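Wendport Notes > Life > Family and Friends
4 min read
Print this post | E-mail this to a friend

My uncle came out at seventy, at my cousin's kitchen table in Binddale, between the soup and the potatoes. I've wanted to write about it since May, and he finally told me to go ahead as long as I used his whole name. So: Ryszard Nowicki, retired bus driver, the best card player in our family, and gay, which he'd known since he was a boy and had said out loud to 3 people before that lunch.

I was one of the three, I should say. He told me on the phone one Sunday, and then we talked for an hour about tomatoes, and then he said it again in case I hadn't heard (I had heard!). 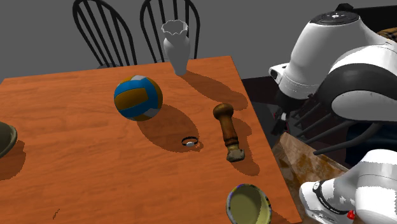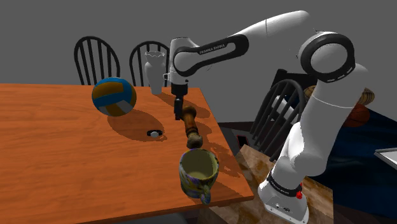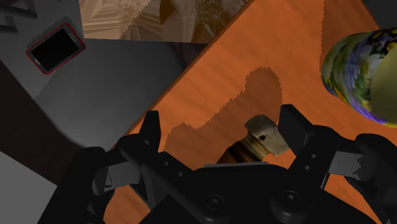
People ask me how the family took it, and I never know what to tell them, because we took it in as many ways as there were people eating. My aunt cried and hugged him. My cousin's husband went quiet and stayed quiet through dessert. I remember looking hard at the chairs, dark ones with thin spindles like the pair behind the table in the first picture, and thinking how long he must have sat in chairs like that at holidays, listening to us ask whether he'd met a nice lady yet. I asked him that myself when I was little, more than once, and I've said sorry for it since. He laughed and told me I was the only one who ever waited for the answer.

He goes to a supper group in Clerngate now, mostly men his age, some of them widowers, a couple of them married to each other. It's 5 stops on the bus from his place, and he still grumbles about how the drivers take the corner by the Adebisi bakery. He wore a tie the first time and was the only one who did. He has worn it every time since.

My cousin's husband called him last week to ask about a card game. They were on the phone until almost ten, and neither of them will tell me what else they talked about.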